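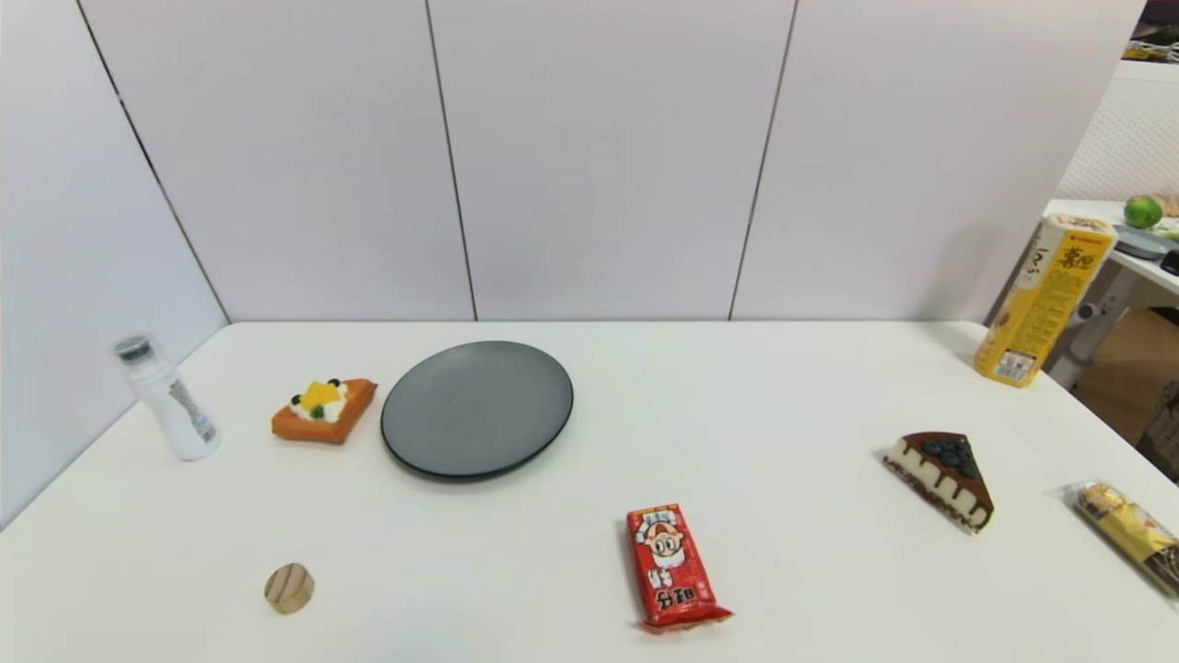
A toy fruit pastry and a dark gray plate on a white tabletop.

The Long Afternoon of the Pretend Bakery

By Ildikó Juhász

Thursday, March 30, 2023

My grandmother kept a cigar box of play food on the shelf under her telephone. It held a wax pear, a tin of sardines the size of a matchbox, and a loaf of bread made from salt dough that somebody had nibbled at one corner. I don't know who made the loaf. I do know that every child in the family sold it to every adult in the family, many times, for buttons.

I thought about that box in February when I drove to Otby to see Adelmo Zuccaro. He has collected toy food for 40 years and has run out of places to put it. The front room of his house is given over to fruit and vegetables. Meat and fish are in the hall. Baked goods, the largest group by far, fill what used to be a dining room, and he and his wife eat in the kitchen.

"People buy cakes," he said when I asked why there were so many. "They'll buy one cabbage and six cakes. The makers worked that out early."

Zuccaro repaired typewriters and later office copiers, and he looks at toys the way a repairman would. He wants to know how a thing was put together. He turned over a plaster ham for me and showed me the hole where a wooden dowel had once fixed it to its dish. In older dollhouse food the meal and the plate were usually one piece. You couldn't serve it or drop it, and you couldn't steal it from your sister. Food that came loose from its plate was a different kind of toy, because it could be handed over.

That handing over is most of the game. Watch a child of three with a toy kitchen and you'll see very little cooking. A pot goes on the stove and comes off again almost at once. Then the child carries something across the room to a grown-up and waits. The grown-up has to pretend to eat it and has to say something. After that the child goes back for another one. I sat through 18 servings of the same fried egg at my nephew's house last winter, and he was still going when I left for the train.

The materials have changed a good deal. Zuccaro's earliest pieces are plaster and wood, with a few in painted tin. Papier-mâché turns up in the bread, where its rough surface helps. Then comes hollow plastic, which was light and cheap and had a seam down the middle that you could feel with your thumb. Anyone who grew up with a plastic chicken leg will remember the seam. Softer plastics followed, and felt, and in the last couple of decades wood again, often sliced and held together with hook-and-loop dots so a child can cut a carrot and hear it come apart.

He has a fondness for the hollow plastic years that I don't quite share. The colors were loud and the bananas looked like boats. But he showed me a bread roll from a company called Plola, which made play food and bath toys and not much else, and I could see what he meant. Somebody had taken care over the split along the top. The brown was darker at the ridge and faded toward the bottom, as it does on a real roll. It would have sold just as well in one flat color.

"That was a person at a bench with a spray gun and a mask," he said. "A metal mask, with a cutout. You lay it over the roll and you spray. Some days they were tired and the brown's off to one side."

He keeps the off ones too. There is a drawer of them.
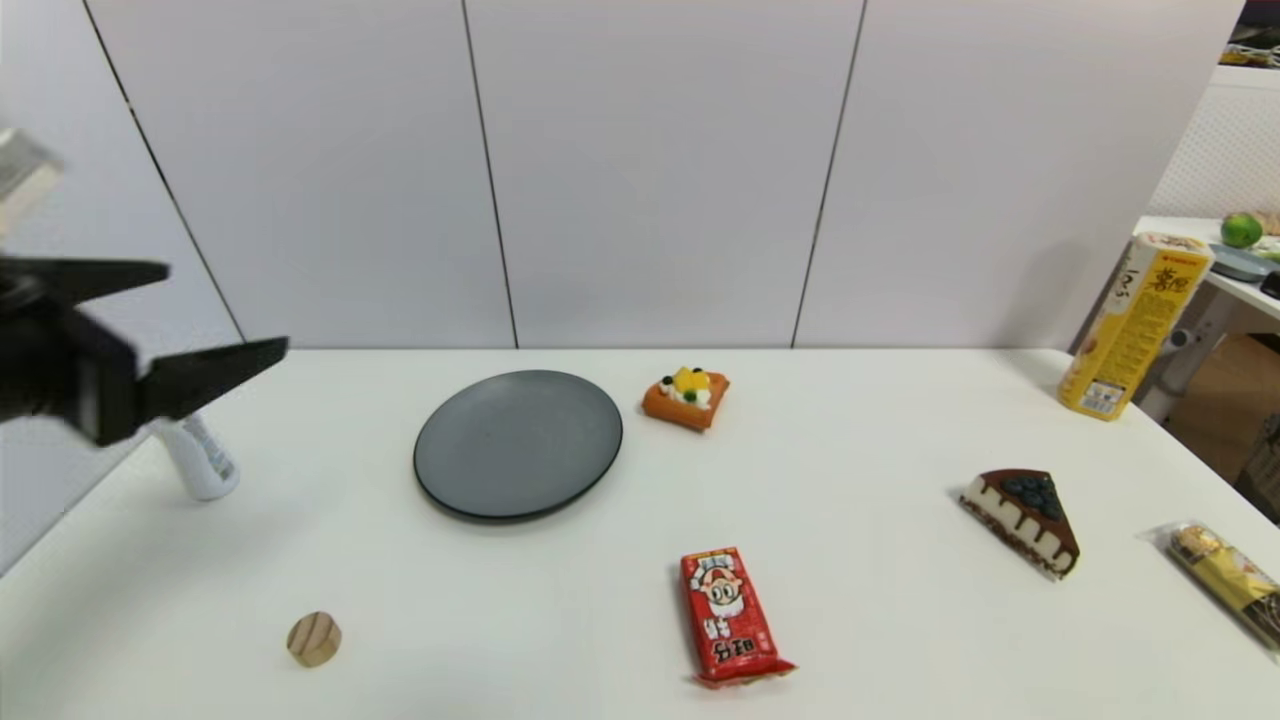
The scale of toy food is a long argument among collectors, and I heard it from several of them while working on this piece. Dollhouse food is supposed to match the dollhouse. Play kitchen food has no such rule. A toy strawberry may be as big as a toy tomato, and both may be bigger than the toy pizza. Children don't seem to mind. The pieces are sized for a hand and for safety rules, and a blueberry at its true size would be swallowed in the first week. So blueberries usually appear stuck on top of something else, where they can't get away.

Fruit tarts have been the great beneficiaries of this. A tart gives the maker an excuse for four or five colors on one small object, and all the little parts are molded down tight. Zuccaro has 124 tarts and slices of tart, by his own list, and he could tell me which of them had been sold singly and which came in a boxed set with a cake stand. The boxed sets are harder to find whole. The stand survives, and perhaps two of the cakes, and the rest are under a couch in another state.

I asked him which piece he'd keep if he could keep only one. He didn't like the question and went to make coffee. When he came back he had a small lemon in his palm, made by a firm called Parisi. It was wood, turned on a lathe, with the paint worn through at both ends. It had belonged to his mother. He said it wasn't worth anything, and that the worn ends came from being rolled across a floor to a dog.

The market for all this is modest. Good plaster food in its original box can bring real money, and the rest trades for a few dollars at swap meets and in online groups. There's a newsletter called Gidadix, printed twice a year, with a classified section where people look for single lost pieces. The listings are short. Someone wants the lid to a soup pot. Someone has three left halves of a cutting avocado and would like a right. I read nearly 100 of these in one sitting and found I'd started to care about the avocado.

What sells new is a separate matter, and a more crowded one. The toy food on store shelves today covers sushi, tacos, dumplings, bagels, and bubble tea, along with the old fried egg. I think that's a plain improvement. The cigar box under my grandmother's telephone had sardines in it because people in that house ate sardines. A child wants to serve what gets served at home, and for a long time the toy makers offered ham and peas to everybody.

The other change is realism. Some of the newer pieces are very close to the real thing, with glaze that looks sticky and crumbs molded into the crust. They borrow from the display food that restaurants put in their windows, which is its own trade with its own skills. Zuccaro owns a few and doesn't care for them. He thinks a toy should stop a little short, so there's something left for the child to do. I'm less sure. My nephew's fried egg is a flat disk of felt with a yellow circle on it, and he blows on it before he hands it to me so I won't burn my mouth. But he does the same with a real grape.

Before I left, Zuccaro took me back through the dining room to show me the bread shelf. I'd told him about the salt dough loaf. He had five of them, from different families, none sold in any store. Salt dough is only flour, salt, and water, baked slow and painted or left plain. It takes in damp and goes soft, mice like it, and most of it is gone. Two of his five had been nibbled.

He picked one up and looked at the marks under the lamp for a while. Then he told me they were tooth marks, and from a child. The salt would have put off a second bite, he said, and he showed me where it had.

I called my aunt from the road to ask what had happened to the cigar box. She has the pear. She thinks my cousin took the sardines, and she's going to ask him.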